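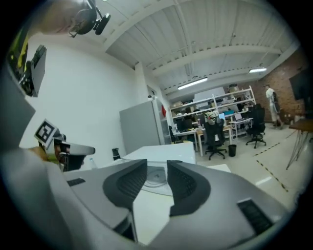 Attachment 1 — white tabletop, thin black cable in a loop

Ticket: Spreadsheet recipe import drops accents and splits rows
Product: Cludura desktop, recipe library module
Opened: 5/17/23
Priority: Normal
Status: Resolved

Original report

Hi all! First off, I love this program. I run the recipe collection for the Zelham community cookbook and we finally have everything in one spreadsheet, 1,955 recipes going back to when people still typed them on index cards. I exported to CSV and used File > Import > From spreadsheet. It ran to the end with no error, but 78 recipes came in wrong. Two kinds of wrong:

Accented letters turn into junk. "Crème brûlée" shows up as "CrÃ¨me brÃ»lÃ©e". Same with jalapeño, purée, and every single pâté.

Some recipes get chopped in half. The title and ingredients land in one entry, and the directions turn into a second entry with no title.

I tried the import again after a restart, same result. Happy to test anything you want, I enjoy this stuff.

Reply from support

Thanks for the clear write-up. The first problem is an encoding mismatch. Your file is saved as UTF-8 and the importer is reading it as Windows-1252. On the second import screen, open "More options" and change Text encoding from Automatic to UTF-8.

For the split entries, could you open one of those recipes in a plain text editor and check whether the directions have line breaks inside the cell? If they do, look for quote marks around the whole cell.

Update from reporter

The encoding setting fixed every accent in one go — beautiful! I scrolled through the whole dessert section just to look at it.

You were right about the line breaks too. The bad recipes all have them in the directions, and there are no quote marks. The good ones are all on one line. My export came out of Nisance, and I found a box in its export window called "Quote text fields" that was unchecked.

Steps that worked for me:

1. Delete the bad import (Library > Manage imports > Undo).
2. In Nisance, check "Quote text fields" and export again.
3. In Cludura, pick UTF-8 under More options.
4. Look over the preview before pressing Import.

All the recipes are in and the split ones are back together. There are still 6 with a blank serving size, but those are blank in my sheet as well, so that's my homework. The search is so fast now. I typed "rhubarb" and found 2 pies I had never seen before, and I'm making the one with orange peel first.

Small wish: could the preview show a row with an accent in it, if the file has one? I would have caught this right away.

Reply from support

Great to hear. I've logged the preview idea as a feature request and linked it to this ticket. Closing as resolved — reply to this thread if the split entries come back.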